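Search this site... Go

Workshop notebook, October: does the rub count on the label mean anything for dining chairs?

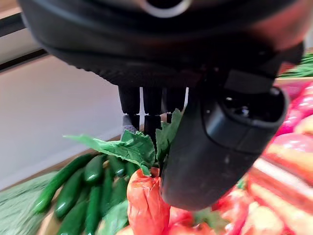 Background, such as it is

Tando have started printing a rub figure in large type on the swatch cards and we have had customers reading it back to us as if it were a guarantee. One wanted the higher number for a pair of bedroom chairs that get a dressing gown thrown on them. I have never seen a seat cover come back worn through in the middle. They come back split at the front corner, or gone at the piping, or bagged where somebody sits sideways. None of that is on the swatch card.

So a small test, and I don't claim more for it than that.

What I did

Eight drop-in seats from the Trevaskis job, all the same size. Four covered in the Tando flat weave, four in the Beston plain that costs a good deal less. Same wadding, same hessian, same staples. Front corners pleated once each side on all of them.

Rubbing: canvas-covered block, 50 strokes on the front edge of each, looked, then another 50. I know that is nothing next to what the mill machines do. The machine rubs a flat bit of cloth, though, and no seat I have made is flat at the front.

Pulling: clamp on the cloth at the front corner, steady pull towards the back, same weight for each, left over the dinner break.

What I got

After 50 strokes, no difference I would swear to. After 100 the Tando had a slight shine along the front edge on three of the four. The Beston had gone a bit fluffy but no shine. I would sooner have the fluff, you can shave that off.

Pulling was the other way about. Beston crept at the staple line on two seats, enough to see the holes lengthen. Tando held on all four. It is a tighter weave, so no great surprise. Turning the Beston edge under double before stapling stopped it creeping when I redid one. One seat is not proof. It also adds time, and that eats into the saving, which the rep did not mention.

Things I don't trust about my own test

The block. I changed the canvas after the fourth seat when it started to pick up colour, and I did the Tando first. So the Beston got the fresher canvas for the whole of its run. Should have alternated.

The wadding was off the end of an old roll and thinner at one side. Two of the seats felt harder at the front and I didn't mark which ones. Stupid.

Also I was rubbing by hand and I doubt my last stroke was anything like my first.

On the Nodport spray

Tried on offcuts only. The tin says it "extends fabric life". Water beads up on it, fair enough. Rubbed a sprayed offcut and an unsprayed one and could not tell them apart afterwards, apart from the smell. Until somebody shows me a worn cover next to an unworn one I am not adding it to quotes, and I'd rather we stopped saying "protects against wear" on the counter card.

For now

Quote either cloth for dining seats. Don't use the rub figure to sell up. If it's Beston, double turn at the front and charge for the time. Repeat the rubbing with a fresh bit of canvas for every seat, swapping cloths as I go, and mark the backs in chalk BEFORE starting.

Still to look at: whether piping cut on the bias wears any better than straight, which I have been told all my working life and never checked.

3 comments

benchside
You'd get more out of this if you sat on them. Rubbing with a block doesn't tell you what a pair of jeans does with a rivet on the pocket.

tackhammer
Agree on the spray. We had a chair back with a tide mark and the customer blamed the spray, we blamed the tea. Never settled it.

second fix
What weight did you hang off the corner? Can't compare without it.

Shares: 8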